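Skarnov Tabletop Chores
Data card, version 2

Summary

Skarnov Tabletop Chores is a collection of 1,373 recorded attempts at simple household tasks performed by a two-armed robot with multi-fingered hands. It was assembled by the Ronholm laboratory to support the study of one practical question: which ordinary chores can a machine be trusted with today, and which still require a person. Of the attempts, 814 were judged complete by two reviewers working separately.

Tasks

The collection covers five task families: placing items on a plate, clearing a plate, folding a cloth, closing a container, and passing an item from one hand to the other. Items are small and light. Every attempt begins from a rest position and is ended by the operator.

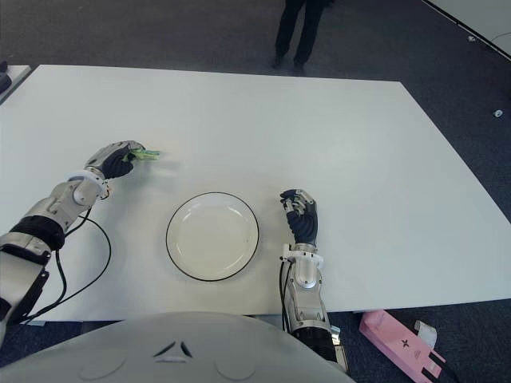
Reading time: 2 minutes

Plate tasks use a round white plate with a thin black rim, set on a white table between the two hands. Grasping small items between thumb and fingers is labeled separately from release, as the two fail in different ways. An attempt counts as complete only if the item rests fully within the rim and the plate remains on the table.

Known limits

Results should not be read as evidence of readiness for home use. The tables are uncluttered, the lighting is constant, and no liquids or sharp objects were included. Cloth folding remains the weakest family — reviewers disagreed on it more often than on any other.

Labels and contact

Labeling guidelines were written by Teodora Leka and Chang-ho Maeng. Corrections may be sent to Selma Omerović, who maintains the error list. Files are stored one folder per attempt, with the label sheet at the top level.

Last revised 22 February 2019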